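Plidton Hand 2 kit, worth it at this price?
Board: Arms, grippers, end effectors
Saturday, March 23, 2019

povilas_s
Anyone here running the Plidton hand kit? Multi finger one, comes with the wrist adapter and the grasp software on a 10 month license. Lakard is selling it for 2,602 plus shipping. I have a two-jaw gripper now and it's fine for boxes, hopeless on anything soft. Want opinions before I spend the money.

Dilruba Uddin
Have had one since January. Short version: hand good, software so-so, cable routing terrible. Took me a whole evening to find a path where nothing snagged at the wrist. The manual has one page on it and the page is wrong.

haler_fan
Save your money and get the Haler. Half the fingers, half the trouble. Most people buying hands need a decent gripper and a bit of foam tape.

Dilruba Uddin
Depends what you pick up tho. Foam tape got me nowhere with paper cups. Crushed them or dropped them, pick one. The Plidton lets you set the closing force per finger and that alone sold me. I do cups, toys, fruit, into a bin. Setup as of this morning:
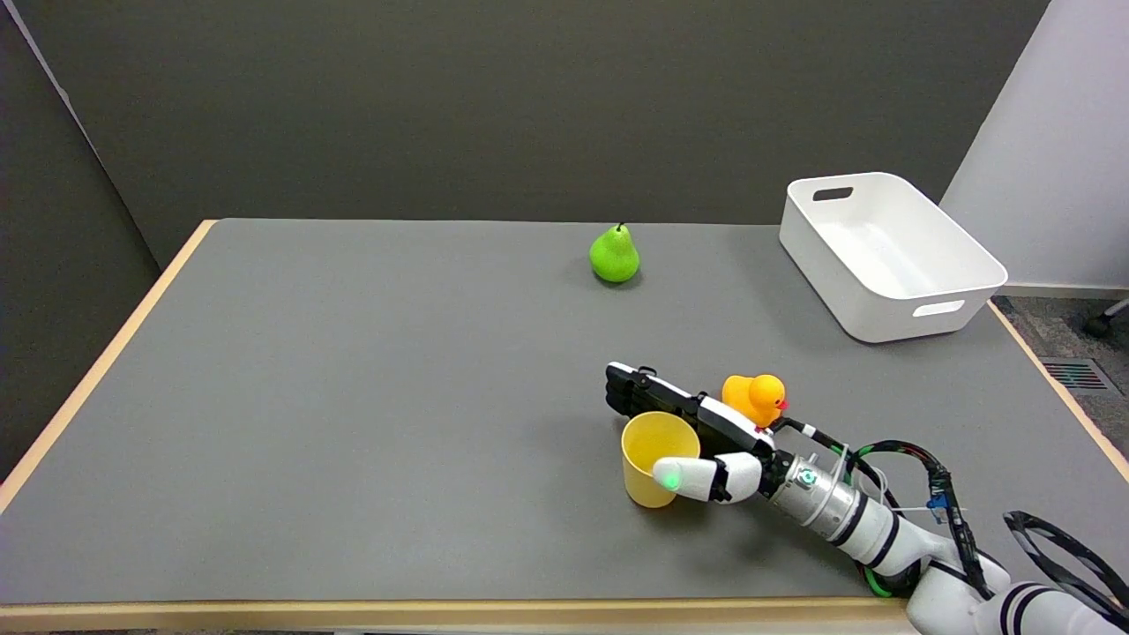
Rosalía Escobar
What closing force are you using on paper? The default profile is way too strong for anything thin, I think they tuned it on bottles. Mine is set to 10 on the fingers and less than that on the thumb.

Dilruba Uddin
12 on the fingers, 6 thumb. Might try yours. Also slow the approach down, the default speed knocks light stuff over before the fingers even start to close.

haler_fan
So you paid 2,602 and then had to redo the force profile, the speed and the cables. Great kit.

Rosalía Escobar
Every kit is like that. The Haler shipped with no profiles at all when I had it, just a slider and a PDF.

haler_fan
Slider works fine.

povilas_s
ok but what about the license. What happens after 10 months? Lakard's page doesnt say.

Dagmar Hudec
Hand keeps working, you lose updates and the grasp planner. Renewal was 300 when I asked. I let mine lapse and wrote my own open/close script, two days of work. If you only run a few objects you don't need the planner.

Rosalía Escobar
Disagree, planner is the only part I'd pay for again. Round things on their side are a pain to script by hand.

povilas_s
Mostly cups and small boxes here. Leaning yes. Anyone buy from Vondráček instead? They list it too, no price, "contact us".

Dagmar Hudec
Got my spare thumb from them. Slow to answer emails but the part was right. Ask if the wrist adapter is included, it wasnt on their quote.

povilas_s
Will email them monday and post what they say.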